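I paid 745 dollars for a year of astrology lessons, and what I have learned so far is that my Moon is in the 4th house and that this explains my feelings about curtains.

The course is called Fadlow, after the town where the teacher grew up, and it runs on video calls at 7 in the evening. Ankica Popescu teaches it. She is strict. In the first class she asked for our birth times, and when I said "morning, I think, my mother was busy," she went quiet for long enough that I checked my connection.

So I called my mother, who said breakfast. Then she said it might have been the breakfast after. I have since been through two boxes of papers and found the hospital bracelet, which gives my weight and nothing else.

Why it matters: the rising sign changes every two hours or so, and the rising sign decides which house is which. Born at one end of breakfast, I have Saturn in the 10th and a long, slow career with some respect at the end of it. Born at the other, Saturn slides into the 9th and I have trouble with professors. I have had both, so that was no help.

The 4th house, anyway. Home, mother, land, the bottom of the chart. We spent all of July on it.
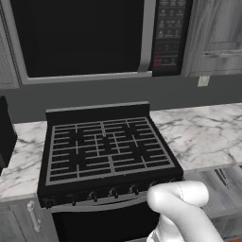 The kitchen, very much 4th house territory.

Ankica's view is that the Moon is comfortable there, like a cat on a radiator, and that people who have it will move house and complain for years. I moved to Sturnmont four years ago. I would like it noted that the complaining has been reasonable — the buses alone.

Kekeli Opoku, who sits in the square next to mine on the call, has Rahu in his 4th and has lived at eleven addresses. He read his list out loud. Ankica nodded at every one as if checking off groceries.

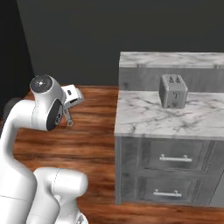
What I can't settle is how much of this I believe. I'd say I believe it the way I believe in stretching. When Mercury went retrograde I backed up my laptop, and the laptop was fine, and I felt smug for a week over a disaster that never showed up.

We start the 5th house next: children, romance, speculation. Ankica has already warned us against lottery tickets. I bought one on the way home from work, purely for research, and it won me 4 dollars. Only 741 to go.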